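3.2. Molienda y tamizado

Confieso que al principio le tenía poca fe al molino de bolas. Veníamos de cortar la fibra de basalto a mano (sí, con cuchilla, y así nos fue con la dispersión de longitudes) y me costaba creer que 90 minutos a baja velocidad dejaran algo aprovechable. Pues lo dejaron: de los 11 lotes que preparamos en abril, casi todos pasaron el tamiz sin apelmazarse, ¡y eso que el apresto de Novbridge es bastante pegajoso! 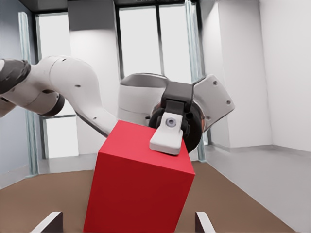 Figura 4. Cubo rojo entre dos dedos de pinza, imagen simulada.

Saturnino Llorente me objetó, al leer el borrador, que el tamiz engaña con las fibras largas, porque entran de punta y se cuelan igual, y que él no daría una longitud media sin mirar antes al microscopio. Tiene razón, así que repetimos la medida sobre 1.000 fibras por lote.

Lo que sigue sin gustarme es el lavado. Con 100 ml de etanol queda apresto en las puntas, y con más volumen perdemos los finos al decantar. Por ahora lavamos dos veces y secamos toda la noche; la resina la añadimos al día siguiente, como cuento en 3.3.

Última actualización: abril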